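Wovley launderette to reopen under town co-operative

25 July 2022

The launderette on Pikton Road in Wovley will reopen in August, eight months after its last owner retired and handed back the keys.

The shop has been taken on by Brurkside Laundry Co-operative, which already runs a similar business in the neighbouring town. It raised the money for the lease and repairs through a share offer that closed at the start of the month. In all, 393 people bought shares, most of them living within walking distance of the shop. The smallest holding on sale was £25.

Wovley has had no public laundry since the closure. The nearest alternative has been the co-operative's own branch in Brurkside, a bus ride of half an hour each way, and the last bus back leaves before six in the evening. Residents of the flats behind Pikton Road, many of which have no space or plumbing for a washing machine, told a public meeting in the spring that they had been washing bedding in the bath or paying for taxis.

A petition asking for the shop to be kept as a launderette collected 1,241 signatures. The building's landlord had applied to turn it into a takeaway but withdrew the plan before it was decided.

The new shop will have nine washers and six dryers, including two large washers for duvets and curtains. The old machines, some of which dated from the early nineties, have been taken out and sold for parts. The floor has been relaid and the drains behind the back wall replaced, a job that added three weeks to the work and used up most of the money set aside for problems. New lighting has gone in, and the front door has been widened for wheelchairs and pushchairs.

A standard wash will cost £4.50 and a large wash £8. Dryers will be charged by the minute. Customers can pay by card or with coins — a point that came up often in the share offer survey, where 221 of those who replied said they would want to use cash at least some of the time. There will be no app.

A service wash, where bags are left at the counter and collected the next day, will be offered on weekday mornings only to begin with. The co-operative says it will look at longer counter hours once it knows how busy the shop is. Two part-time staff have been taken on, and both start training at the Brurkside branch next week.

Muli, the café next door, will stay open an hour later on most days so that customers have somewhere to sit during a wash. It has also agreed to sell powder and softener when the counter is closed.

Opening hours will be 7am to 9pm every day, with the last wash at 7.45pm. The old shop shut at six, and the early closing was one of the main complaints about it from people who worked full time.

The co-operative needs to sell 400 washes a week to cover rent, wages and energy. It says the Brurkside branch passed that level in its first year, although gas and electricity prices have gone up a good deal in the months since the Wovley budget was drawn up. Prices will be fixed until the end of the year and then reviewed. Any surplus will go first towards solar panels for the flat roof, subject to the landlord's consent.

Shareholders have one vote each, whatever the size of their holding, and will hold their first meeting in the autumn. The share offer is now closed, but anyone who would like to be told about a second one can leave their details at either shop. 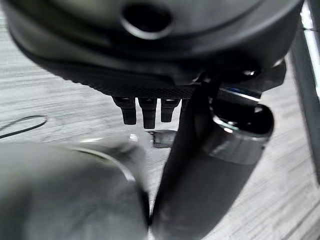 Can people who didn't buy shares use the launderette?

The launderette is open to everyone, and prices are the same for shareholders and other customers.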